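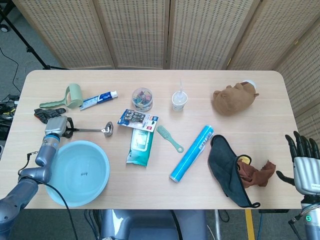 Trakingate Four-Panel Woven Screen, beige
Order code: TG-96
Supplied by Vastlow, Grastville depot

Freestanding folding screen for dividing a room or closing off the area behind a table or workbench. The four panels are woven in a basket pattern with rows of small slots and have plain borders. The slots let some air and light through. The screen is a visual divider only and gives no useful reduction in noise.

Standing the screen
The screen must be angled at one joint or more. It will not stand safely with all four panels in a straight line. Behind a rectangular table, the usual arrangement is to run the middle panels parallel to the far edge and bring one end panel forward along the side. Leave a gap between the screen and the table so that the table can be moved without catching the weave. On carpet, check that each panel sits level before letting go.

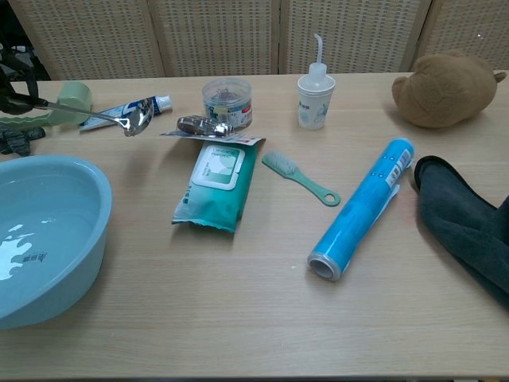
Woven panels in beige, set behind a light wood-grain table. Table and household items not included.

Specification
Type: folding, freestanding
Panels: 4
Colour: beige
Weight: 10 kg
Surface: woven, with plain borders
Folding: both directions at every joint
Use: indoor only
Guarantee: 3 years, joints and weave

Care
Dust with a soft brush or a vacuum cleaner on low suction, working along the rows. Wipe marks with a damp cloth and leave the screen open until dry. Do not use bleach or solvent cleaners. Do not hang coats, bags or shelving from the top border – the joints are not rated for side loads.

Storage
Fold flat and store upright. If the screen is laid down, put nothing on top of it. Lift by the outer borders of the folded stack, never by the weave.

Delivery
Sent fully assembled in a single carton, within 10 working days of order. Collection from Grastville is possible between 8 am and 3 pm by arrangement with Manaia Hapeta in dispatch. Returns are accepted in the original carton.

Matching items
Replacement joint set, TG-96J
Prajapati storage cover, beige
Single add-on panel: out of stock, next delivery September

Trade and school orders: contact Parisa Amini at Vastlow, quoting the order code and delivery postcode.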